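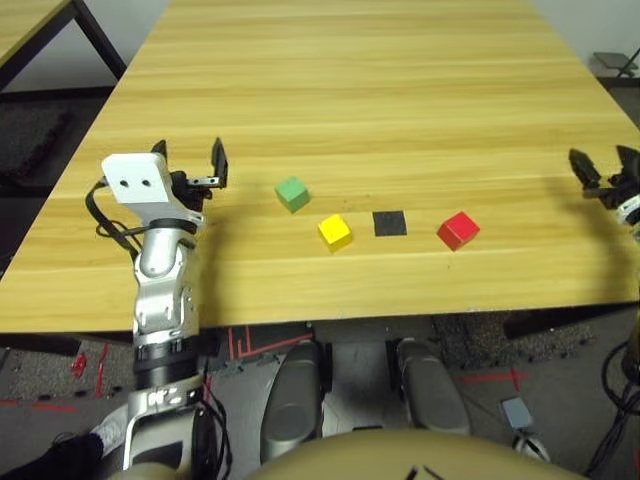

Toy block

A toy block is a small solid piece, most often a cube, made for children to stack, line up, sort and build with. Blocks are made of wood, plastic, foam, cork or cloth and are sold plain, painted, or printed with letters and numbers. They are used at home, in preschools and in the early grades of elementary school.

The term is used loosely. Catalogs often separate unit blocks, which are cut to fixed proportions so that two short pieces match one long piece, from colored cubes, which are all of one size. Interlocking bricks are usually treated as a separate class of toy.

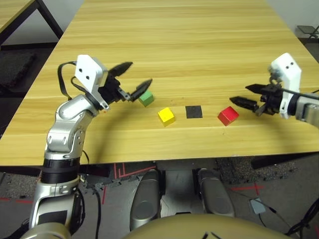

Reading time: 2 minutes
Last revised 21 January 2020

Materials and manufacture

Wooden blocks are commonly cut from maple, beech, birch or rubberwood. Hard, close-grained wood is preferred for plain blocks because it dents less and holds a clean edge. Softer wood such as pine is cheaper and lighter – many low-cost painted sets use it. The wood is dried before cutting, as a block made from damp stock may shrink or crack.

After cutting, the edges are sanded or rounded and the pieces are tumbled to remove splinters. Color is added by dipping, spraying or staining. Stain leaves the grain in view, while paint covers it and gives a stronger color. The workshop at Grondeck, which made blocks for schools in the Velano district, did both and kept its stained sets under the separate name Cordeiro. Its largest school set held 482 pieces and was shipped in 2 crates. The household set held 191.

Painted blocks wear first at the corners and edges. 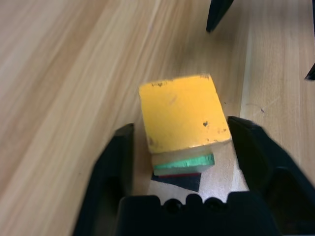
Worn sets were often returned to the workshop in December, when schools were closed, and were sanded and painted again. The practice ended when the price of new sets fell below the cost of repair.

Size and color

Cubes for very young children are made large enough that they cannot be swallowed. Sets for older children may be smaller. Red, yellow, green and blue are the usual colors, with orange and purple added in larger sets. The Cordeiro line was offered in 7 colors, including a natural finish.

Use in teaching

Teachers use blocks to introduce counting, sorting, patterns and simple measurement. A child may be asked to group pieces by color, to copy a row, or to build a tower to a given height. Such tasks also give practice in grasping and letting go.

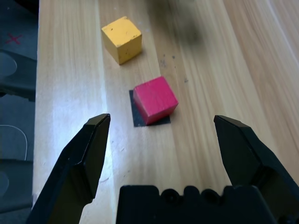 Free play is generally given more time than set tasks. Children tend to begin by carrying blocks from place to place, then make rows and low stacks, and later build bridges and closed shapes. Named buildings and pretend play usually come last – the order varies from child to child.

Collections

Older sets are kept by toy museums and private collectors. The Bavoditz collection holds several Grondeck school sets with their original crates and printed lids. Complete sets are uncommon, and replacement pieces can often be told apart by a slight difference in shade.

See also: Alphabet block; Construction set; Sorting toy; Wooden toy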